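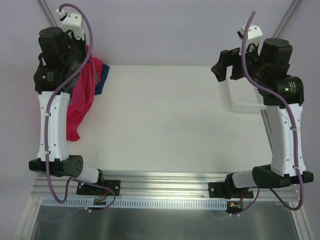
About Nudcombe

Nudcombe is a small school for adults who want to learn to mend, alter and look after their own clothes. We teach in the evenings and on the odd weekend, in two rooms above a hardware shop. Léonie Aubert started it after fifteen years of doing alterations for other people, and Gwenaël Masson joined to run the dyeing and laundry classes.

We should say up front that we're suspicious of a good deal of what gets said about mending. You may have read that fixing your clothes will save you a fortune, calm your nerves and rescue the planet. Maybe. Most of our students want a pair of trousers that fits. If they feel calmer by the end of the night we're pleased for them, but it isn't on the timetable, and some of them go home quite cross with a zipper.

What we teach

The beginner course is called Joly. It runs for 15 evenings and covers hand stitching, hems, buttons, patches, darning and the basics of a sewing machine. We're often asked for a shorter version. We tried a one-day course and dropped it, as people left with a nice tote bag and no idea how to take up a skirt.

Erkton is the alterations course, for people who can already thread a machine without swearing. You bring your own garments. We'll tell you if one isn't worth the work, and we say this more often than students would like. A cheap jacket with a glued lining can eat up six hours and still look like a cheap jacket.

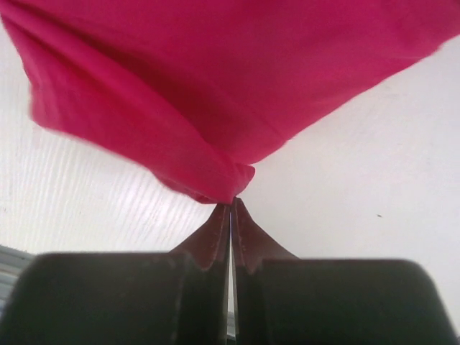

Gwenaël's classes deal with colour and washing. He doesn't believe most of what is printed on detergent bottles, and he has kept his own test swatches, more than 1,000 of them, to argue from. Vinegar will not set the dye in a cotton shirt, whatever your aunt told you. He is also doubtful about avocado skins, onion skins and anything else that promises lasting colour out of the compost bin, though he'll show you how it's done if you insist.

Gerkex

Gerkex is our open mending night, on from seven o'clock until half past nine. Bring a job and sit down. There's a teacher in the room, but it's not a class and we won't do the job for you. Machines are first come, first served. Please wash things before you bring them in.

Class sizes and fees

No class has more than eight students. We've been told we could fit 22 in the big room, and we could, if nobody needed to cut anything out. A single evening costs $80 with thread, needles and machine use included. Fabric is extra. We don't sell starter kits. The ones we've looked at are mostly pins.

We don't offer a certificate either. A few students have asked for one, and we're not sure who would want to see it. If you need a recognised trade qualification, a college program is the place to go, and Léonie is happy to talk through what to ask them before you sign anything.

Joining a class

New courses are listed in August and fill up slowly, so there's no need to rush whatever the booking page seems to suggest. You can change your mind up to a week before the first evening and get your money back. After that we'll try to move you to another group.

The rooms are up one flight of stairs and there is no lift. Parking behind the shop is free after six.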